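The Price of a Closed Shop

Wotcombe has 20 licensed hair braiders. The next town over, Braldale, which is a little smaller, has more than three times that number, and a haircut there costs less. There is no mystery about the gap. Wotcombe sits on one side of a state line and Braldale on the other, and the two states have different ideas about who should be allowed to work for a living.

On the Wotcombe side, a person who wants to braid hair for money must complete 1000 hours of approved instruction, pass a written test and pass a practical one. Very little of the instruction deals with braiding. Most of it covers chemical straightening, coloring and the use of tools that a braider will never pick up. On the Braldale side, a braider registers with the state, pays a fee of 30 dollars and reads a pamphlet on hygiene.

Yaryna Boiko learned to braid from an aunt and was good enough at 16 that neighbors paid her. She moved to Wotcombe at 24 with a baby and a plan to rent a chair. The salon owner asked for her license. She didn't know there was one.

"I called the state office and the woman was very nice," Boiko told me. "She read me the list of courses. I asked which one was the braiding course and she said there wasn't one."

The nearest approved school wanted more money than Boiko had made in the previous year. It held classes during the day, when she was working at a laundry. She did what a lot of people do in that position. She braided hair in her kitchen for cash and hoped that no one would report her.

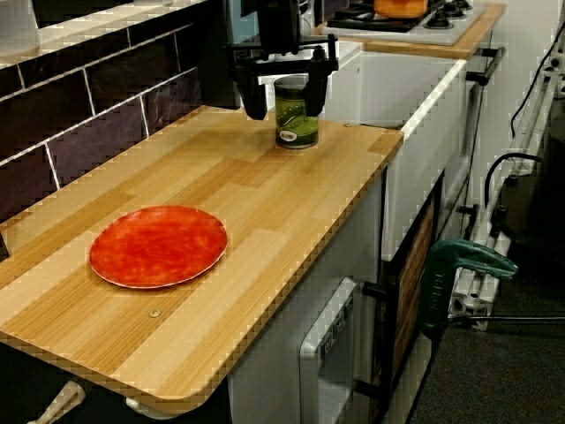

Someone did. The letter came in July, and it gave her two weeks to stop or face a fine of 700 dollars for each customer served. She stopped. For most of a year she drove across the line to Braldale three mornings a week, paid for gas and a sitter, and did legally in one place what was an offense in the other. Several of her customers made the same drive.

Economists have a plain name for this kind of arrangement. It is a barrier to entry. When the number of people allowed to sell a service is held down, the ones already selling it can charge more. The extra money comes from customers, and from the people who would have sold the service for less if the law had let them.

Most of us learned to think about trade barriers as something that happens at a port. A ship comes in with cheaper shoes, a tax is added, and the shoes stop being cheap. But a state line, or a licensing office, does the same job just as well. Boiko's labor was an import, and Wotcombe had a tariff on it. The tariff was paid in hours.

The defense of licensing is always safety, and for some kinds of work it is a good defense. I want the person who puts me under for surgery to have spent years learning how. I feel the same about whoever wires my house. In those trades a mistake can kill, and the customer has no good way to judge the work ahead of time.

A bad braid is uncomfortable. It can damage the hair, and if it is too tight for too long it can damage the scalp. Those are real harms and I don't wave them away. But the customer can see the work, can feel it, and can go somewhere else next time. She can also tell her sister. If the state still wants a rule, a few hours on scalp care would address the risk directly, and the braiders I spoke with had no objection to that.

What the state can't show is that its rule makes anyone safer. I asked the licensing office for complaints against braiders going back as far as the records did. The complaints were there. Nearly all of them had been filed by other license holders, and they concerned the absence of a license. I found none from a customer who had been hurt.

That pattern should surprise no one who has watched how these rules get made. Customers rarely ask for a trade to be licensed. The request comes from inside the trade, usually with a grandfather clause so that people already in business don't have to meet the new standard. If untrained braiders were a danger to the public, the ones with the oldest habits would be the first to send back to school. They are the ones who get excused.

I don't think the people who ask for these laws are villains. I had a long talk with the owner of Edley, a salon on Wotcombe's main street that has been open since before the current rule. She spent a lot of money on her own training and is still paying down the loan. From where she stands, a newcomer who skips all that and undercuts her prices is cheating. She paid to get in, and she would like what she paid for to be worth something.

It's a fair complaint, and it is the reason these laws are so hard to repeal. Every year a rule stays in place, a few more people pay the price of admission, and each of them has a reason to want the gate kept shut behind them. The cost to each customer is small — a few dollars a visit, an extra week's wait for an appointment. No customer is going to drive to the capital over it. The salon owners will, and they do.

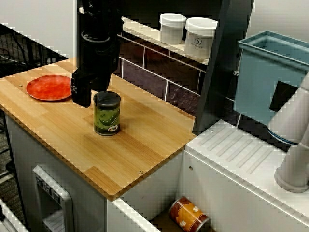 The people who lose the most are the ones hardest to find. You can count the salons in Wotcombe. You can't count the ones that never opened, or the apprentices who were never taken on in them. A woman who hears about the hours, does the math and takes a job at a warehouse doesn't appear in any report. She is listed as employed. By the usual measures, nothing has gone wrong.

There is a cost to moving, too. A license in one state is often worth nothing in the next. Wong, a supply business that sells to salons on both sides of the line, has trouble keeping trained demonstrators because so few of them can legally work on a customer's head in both towns. The company now keeps two crews. It passes the expense along in the price of combs and conditioner, so that even the salons protected by the rule end up paying a piece of it.

A bill to replace the Wotcombe rule with simple registration was filed on 1/18/19. It was short, less than two pages. It got one hearing, at which the trade association brought a row of witnesses and the braiders brought Boiko, who had taken an unpaid day off to be there. She was given three minutes. She told me she used one of them trying to get the microphone to work.

One legislator asked her whether she thought standards were important. She said yes. He asked whether she would then be willing to meet them. She said she would be glad to take a test in braiding that same afternoon, if the state had one. The chairman thanked her and called the next witness.

The bill didn't come up for a vote. Its sponsor plans to file it again with a provision that would let current license holders claim part of their tuition back as a tax credit. It is an inelegant idea and I'm not sure the numbers hold up, but it at least recognizes what the fight is over. If the state sold people an entry ticket, and now means to open the doors, the last buyers in line have a point when they ask for something back. Paying them once would be cheaper than making everyone else pay for good.

Other trades in the state are watching. Shampooers need a license there. So do people who arrange furniture for a fee under certain titles, and people who thread eyebrows with a piece of cotton string. Each rule has its own history and its own defenders, and I have no doubt that one or two would survive an honest look. Most of them have never had one. There is no schedule for reviewing a licensing law once it has passed, and no office whose job it would be to do the reviewing.

Boiko has since moved. She rents a two-chair shop in Braldale, across from the post office, and has taken on a second braider, a cousin of one of her old customers. She pays sales tax, rent and a water bill to a town that asked her for a fee and a signature. Her cards still list a Wotcombe phone number. Half of her appointments drive over from there.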